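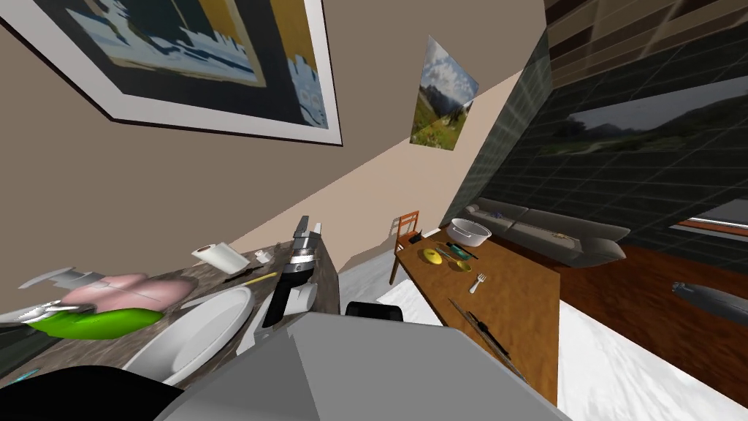
Re: [Stindidlow-residents] Boiler replacement, dates and cost

December 12, 2020

> Can someone post what was decided on the boiler? I missed the call. I heard we are getting a Plarkirier but not the size, and I don't know if my share is due before the holidays or after. Also, will the heat be off?
> Unit 36

The contract went to Furtună. Their bid was lower than the one from Mundent and it includes hauling away the old tank and patching the floor where it stood. Mundent wanted extra for both.

It is a Plarkirier, the smaller of the two they quoted. Furtună measured the load in the fall and said the bigger one would switch on and off too often in mild weather. The old boiler was oversized, so don't worry that the new one looks small next to it.

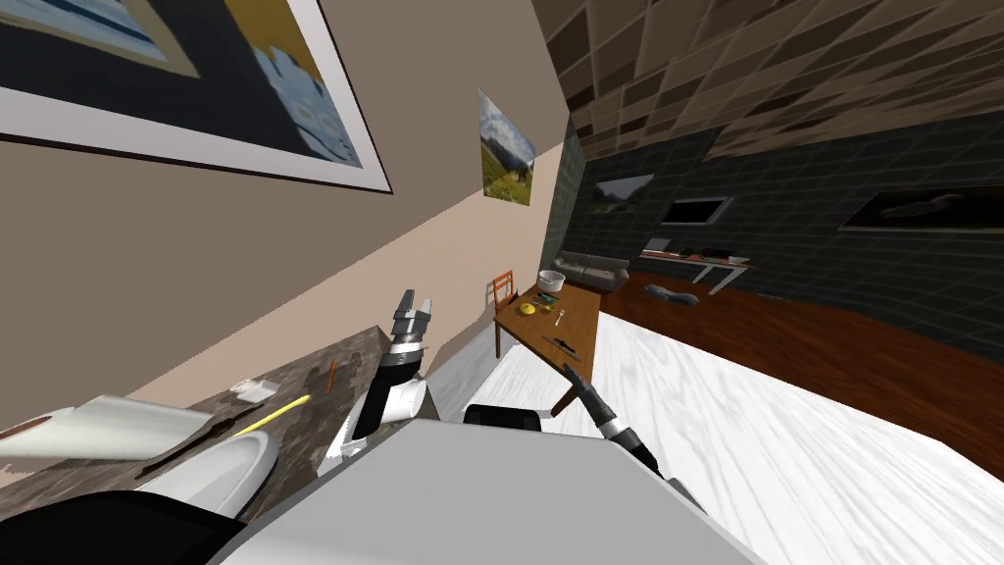
Gray sofa along the tiled wall.

Your share is $278 per unit. The reserve fund pays the rest. It goes on the April statement with the regular dues, so there is nothing to send now. If you would like to split it over two months, write to the office before the statement goes out.

Heat will be off for one working day – they drain the system in the morning and refill it by evening. Hot water is on a separate tank and stays on. Furtună will post the exact date in the lobby. 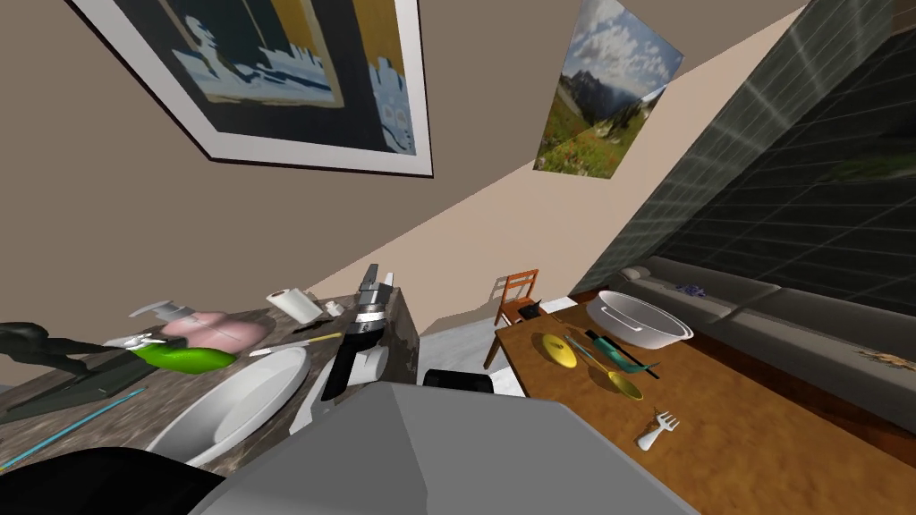
Do I have to be home when they refill the system?

Only if you are on the top floor, where the radiators have to be bled by hand. Everyone else can leave their valves open and go to work.

After the refill, expect some knocking in the pipes for a day or two. If a radiator is still cold at the bottom after that, write down which room and send it to this list. I will pass them all on together.

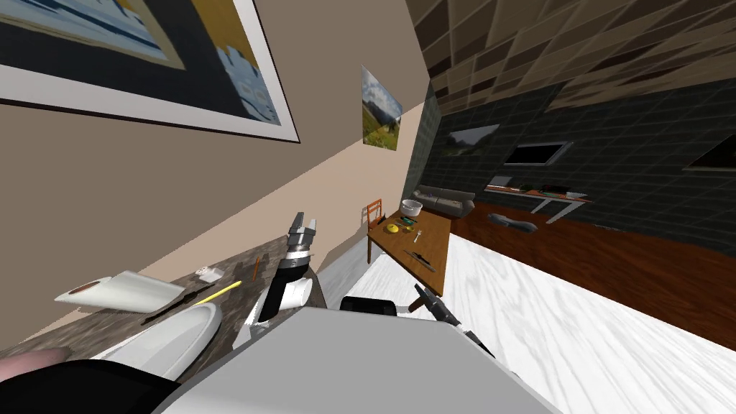 Sink and speckled counter, with a folded towel.

The thermostat in the hall will be set to 62 overnight, same as now. The old manual is going out with the boiler, and the new one will be kept in the meter closet.

Unit 20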